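Chapter 7
Learning a Game by Changing It

Most people who make games for a living can tell you about the first one they took apart. For some of them it was a board game with half the pieces missing, and they had to make up rules to fill the holes. For a great many others it was a computer game that somebody had left a little bit open, on purpose or by accident, so that a curious player could poke around in the folders and find out that the height a character jumps is only a number in a text file. Change the number, start the game again, and up you go, straight over the castle wall and out of the world entirely!

That small thrill is where this chapter begins. In the last chapter we looked at how a finished game is put together, from the art to the sound to the rules. Now we are going to get our hands into one and change it, and we will do it the slow and friendly way, one piece at a time.

A change that a player makes to somebody else's game is called a mod, short for modification. Mods come in every size. Some are so small you would hardly notice them (a quieter footstep, a map that opens a bit faster), and some are so large that they have their own story, their own voices and their own fans, who may never have finished the original. In between lies a wide and cheerful middle ground of new levels, new tools, harder enemies and kinder ones, and that middle ground is where you will be spending your time.

The game we will use is Steseneo, a puzzle game set in a harbor town where the tide comes in every 12 turns and carries off whatever you have left on the docks. It was made by a small studio called Altis, and it suits beginners because nearly all of its rules sit in plain files that you can open and read. The player starts each level with 100 coins and a rowboat. You can change both of those before the first lab is over, and I expect you will.

Vaughan Kerslake built a mod for Steseneo called Cutport, which takes away the tide altogether and replaces it with a fleet of rival boats. He began it one November as a way to practice reading other people's code, and he has written warmly about how badly the early versions went. His boats all wanted the same dock. They piled up in one corner of the harbor and stayed there, level after level, until he gave each of them a different idea of what a good dock was. By the time he was satisfied, Cutport had 24 levels and a notes file 3,351 lines long, much of it a record of things that had not worked. We will read parts of that file in Section 7.3, and I hope you will come to love it as much as I do — it is one of the most honest pieces of design writing I know.

You will notice that his notes nearly always start with a question. What happens if the player has no coins? What happens if two boats arrive together? Get into the habit of writing yours down the same way, before you touch a file, even when the question feels too simple to bother with. A question on paper gives you something to come back to when the game does a thing you did not expect, as games so often do. 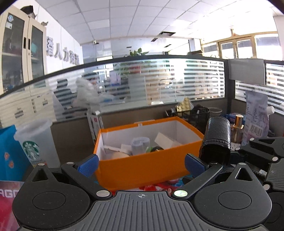 Figure 7.1 An open orange box with a white lining, between two blue gripper pads.

Before You Begin

Make a copy of the whole game folder and give it a name you will recognize later. Work only in the copy. Keep a second window open for your notes, and write in it as you go along, because the details slip away faster than you would think once you are having fun.

You will also need a plain text editor. The labs were written with one called Bansal, but any editor that shows line numbers will do just as well, and if you already have a favorite you should stick with it.

Key Terms

mod
asset
game rule
starting value
playtest
version

7.1 Finding the Numbers

Open your copy of Steseneo and look for the folder named "rules." Inside it you will find a short file for each part of the harbor: one for the docks, one for the boats, one for the tide. Start with the tide. Read it from top to bottom without changing anything, and mark each line you think a player would notice if it were different. Then trade lists with a partner and compare. You will probably disagree about a few of the lines, so hold on to both lists — we will test them in the first lab.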